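Mar 6, 2023
Deepika Kartha

Speaker notes: printed markers on a bench, and how to stop them drifting

Opening. Say who I am, thank Erhan Erdem for the slot. Fifteen minutes, questions at the end. The talk covers square black-and-white markers: printing them, sticking them down, checking them afterwards. No detection code tonight.

Slide 2. Printing. Print at 100 per cent and turn off "fit to page". Measure the black square after printing, outer edge to outer edge, and enter the measured figure in the config. At Brukow we printed 1,150 sheets in January and rejected 125 of them, nearly all for scaling. Leave a white border at least one module wide. Trimming too close was the second most common fault.

Slide 3. Paper. Matt stock if you can get it. Gloss gives a bright patch under ceiling lights, and a marker under that patch may go missing from one camera and stay readable in another. Pause here – Hüsnü will want to talk about laminating. Keep it short.

Slide 4. Flat sheets. Four markers in a grid are better than one large one for table position. If a marker is covered, the remaining 3 still give a usable pose. Tape all four edges. Corners alone will lift.

Slide 5. Curved objects. A marker wrapped round a cup is no longer planar, so expect a small error in tilt. Keep the marker narrow compared with the diameter. Put two side by side so that one is nearer to face-on when the cup is turned. On a tapered cup the label must be cut to the taper or it will crease at one edge.
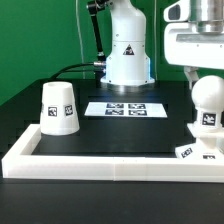 How often should the sheet be measured again? Every time it is lifted or replaced, and once a month if it has stayed put.

Point out the two tags on the cup and the two-by-two sheet, then move on.

Slide 7. Record keeping. One line per sheet: ID, measured size, date stuck down, initials. Firdevs Tekin keeps ours in a plain spreadsheet. Do not reuse an ID on the same bench, even for a spare.

Slide 8. Contacts. Template files are on the Tondus share. Cameron Pollock has the cutting guide for tapered cups. Leave this slide up during questions.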